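Ultutus app builder review: five months in, and I'm keeping it

I run a small bike rental shop in Jiltville and I can't write a line of code, so take this as a regular person's opinion.

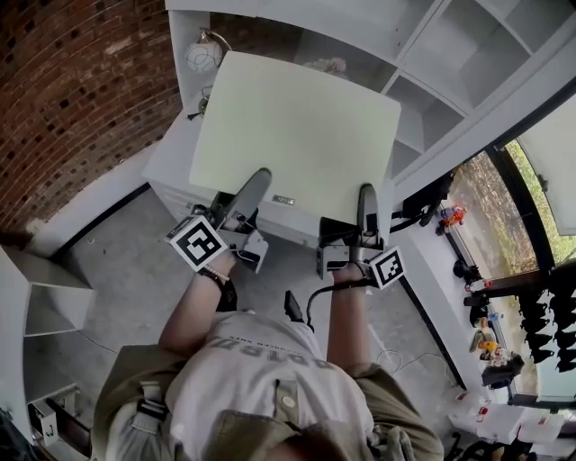 Before I signed up I got two quotes from developers in Toledo, and the cheaper one was $3000 just for the iPhone side. Ultutus cost me $168 for the year on the basic plan. I figured even if it was junk I could live with losing that!

Setting it up took me most of a weekend in June. You pick a template, drop in your blocks (calendar, price list, map, contact form) and it builds the Android and iPhone versions together. The calendar block is the best thing in there. It handles half days, blocks out bikes that are in for repair, and sends a reminder the evening before. I had a paper book before that, so you can imagine how happy I am.

The store submission part was a slog. Android went through fine, but Apple bounced me twice over the privacy text, and the help page for it was way out of date. I wrote to support at 11 at night and got a reply from Unnur Ravn the next morning with the exact wording to paste in. Approved on the next try. She also talked me out of buying the bigger plan, which I thought was pretty decent of her.

What bugs me: you can't change the fonts on the basic plan, push messages are limited to 5 a month, and the preview on my laptop never quite matches the phone. Buttons that look fine on screen end up squashed together, so test on a real device before you publish. Oh, and the photo uploader is slow - go make a sandwich slow.

I did try Iltitz first, on the free trial. Prettier templates, but the booking add-on is extra and I gave up trying to get it to take deposits.

We're at 1220 downloads now, mostly summer visitors, and a lot fewer phone calls while I'm up to my elbows in chain grease. Four stars from me. I'd give it the fifth if they fixed that preview.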